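Tips for Sorting Small Things at Home, Taken from Our Recording Work

By Aivar Rimkutė
Nov 21, 2023

In the Kulau project we study how people put small objects in order with their hands, and we use the recordings to train a two-arm robot. Many of you wrote to ask which way of sorting is the best for a normal house. I am not an expert of tidy homes, but I have now watched 3,558 recordings of drawers, bags, boxes and jars, so I have some opinions.

First a few words about the method, for those who like to know where a tip comes from. Each person wears a camera on the head and does a sorting task on their own counter or table, with their own things. We do not tell them how. Afterward Sunita Alcantara and I mark in each recording where one small action ends and the next begins: reach, grasp, open, place, close. Then the robot learns from these pieces. From the full set we kept 1,151 recordings where both hands are in view nearly the whole time, and the tips below come mostly from those.

1. Choose the container before you open the bag

The slowest recordings have the same start. A person pours everything on the table and then goes to look for boxes. During the search things roll away, and when the person is back, they begin to sort by a different rule than they had in mind. Put the empty boxes out first, with the lids already loose if they are tight ones.

2. Keep the bag flat and open toward you

A resealable bag that stands up will fall over when you take your hand away. Lay it on its side, fold back the top edge, and hold that edge with one hand when you reach in. The robot had much trouble here. Thin plastic changes shape each time it is touched, and our first model tried to pull the bag from the middle. After we added more recordings of people holding only the edge, it opened the bag in 60 trials without tearing it. For people the same habit is good. You spill less.

3. Let one hand be the table

This one I did not expect to write. In good sorting, one hand often does not sort at all. It holds the box, palm up, and stays quiet, and the other hand brings the items. When both hands move, the small lid closes at the wrong moment or the items jump out. Hollis Lindgren, who trains the arm policy, calls it the "quiet hand" and now we have a label for it in our notes. Try it with screws, beads, buttons, or pills for the week.

4. Sort by kind first, by color later

If the things are all of one kind, color is fine as the first rule. If not, do kind first. People who mixed the two rules stopped more often and moved the same item again. We measured this only on small sets, so please take it as advice and not as law.

5. Line the finished boxes up, edge to edge

Loose finished boxes spread over the counter and get mixed with the empty ones. Push each full box against its neighbor, in a straight row, and begin a second row in front when you have no more space. Earplugs are a good thing to practice on, one pair to one small box. They are light, they come in strong colors, and a clear box shows you what is inside without opening. For the robot the row is also useful — it can find the next place by looking at the last box.

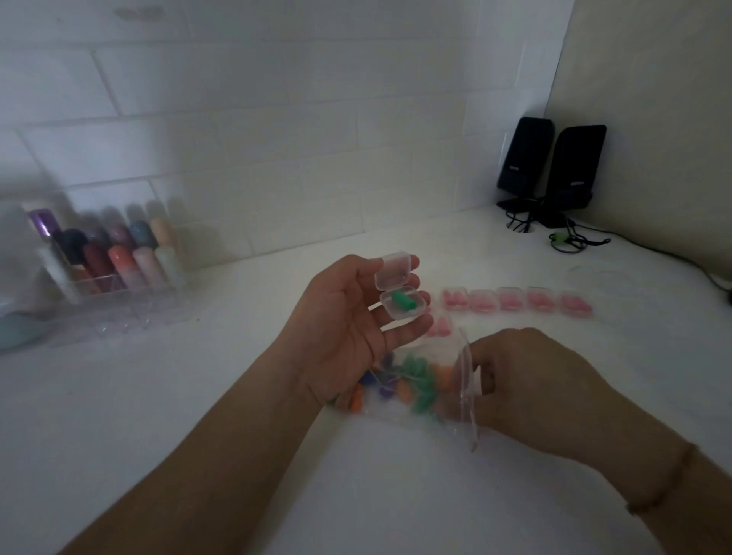
6. Corded things need one more step

Earplugs with a cord, earphones and short cables catch on each other in the bag. Do not pull. Lift the item you want, give it 2 small shakes, and free the cord with the fingers of the other hand. Our robot cannot do this well yet. It succeeds with one pair on a bare table, but in a full bag it lifts three or four together and then waits.

7. Close the lid with the thumb of the holding hand

A small hinged lid does not need the second hand. Bring the thumb over and press until you hear the click. Older participants told us the click is hard on the thumb when there are many boxes, and then it is better to put the box down and press with the palm.

What we still do not know

Our participants are mostly right-handed, and the tips may be less good for others. Shoshana Ferreira started a left-handed set in August and it is growing slowly. If you are left-handed and have a messy drawer, write to her at the Starkstead office. She sends the camera and a return box, and you keep your own way of sorting.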